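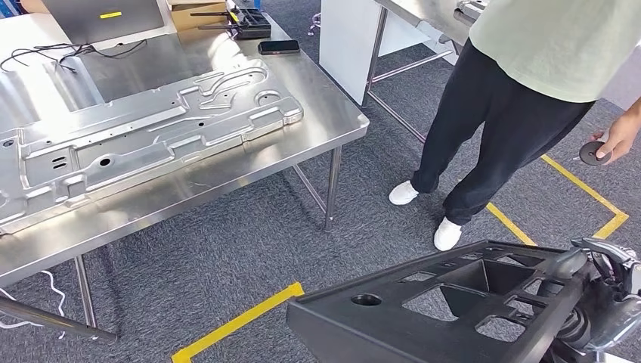 *Figure 7.1. A stamped sheet-metal panel on a steel worktable, with an open laptop at the far end.*

# Chapter 7: Reading a Series in Order

## 7.1 Introduction

The previous chapter dealt with the single novel: how it opens, how it makes its promises to the reader, and how far it keeps them. The present chapter turns to fiction published in several volumes. A large share of the fantasy written for younger readers now appears in this form, and a student who wishes to write well about it must be able to judge one book while keeping the others in mind.

Two questions run through the chapter. The first is whether a later volume can be understood by a reader who has not met the earlier ones. The second is whether it ought to be. Critics differ on both, and the student is not expected to settle the matter. The student is expected to state a position and to support it from the text.

## 7.2 The set text

The principal text for this chapter is *The Salt Wardens*, the second volume of the Vavisell sequence by Hala Saber. The first volume, *The Lamp at Skelley*, was discussed briefly in Chapter 3. Students who have not read it should do so before attempting the exercises, although the extracts printed here carry enough explanation to be followed without it.

*The Salt Wardens* opens in the harbour town of Erraji, one winter after the events of the first book. The heroine, Praster, has given up her place among the lamp-keepers and works as a clerk in the salt office. She has told no one there where she came from. The reader of the first volume knows what she is hiding; the new reader does not, and learns it only on page 481, in the last chapter but one.

This arrangement gives the novel two kinds of suspense. For the new reader, the question is who Praster is. For the returning reader, the question is when she will be found out, and by whom. Saber writes each of the office scenes so that either reading is possible. The conversation over the missing ledger, printed as Extract A, should be read twice with this in mind.

## 7.3 Recapitulation

Most second volumes must remind the reader of what has gone before. The usual methods are the prologue, the summary placed in a character's thoughts, and the conversation in which one person tells another what both already know. The last of these is often clumsy, and reviewers are quick to say so.

Radwa Ramadan, in her essay "The Patient Sequel", argues that a writer should repeat only what the new plot requires. On her account, a forgotten cousin or a lost ring may safely stay forgotten until it is needed. Gilles Vidal takes the opposite view. He holds that young readers return to a series largely for the company of people they know, and that a generous opening chapter is a courtesy to them. Both essays are listed in the further reading, and Vidal's reply to Ramadan — short, and rather sharp — is reprinted in full at the end of Section 7.5.

## 7.4 Terms used in this chapter

**Sequence.** A group of novels with a continuous plot, intended to be read in order.

**Series.** A group of novels sharing characters or a setting, each with a plot that is complete in itself.

**Bridge volume.** A novel whose main purpose is to carry the plot from an earlier book to a later one. The term is often used as a complaint, but it need not be.

## 7.5 Preparatory work

Before reading Extract A, students should write a single paragraph in answer to each of the following.

1. Choose a second volume you have read. What did its first chapter assume that you already knew?
2. Did the author remind you of anything you had not forgotten? State how this affected your reading.

Keep both paragraphs. They will be needed for the longer review set at the end of the chapter.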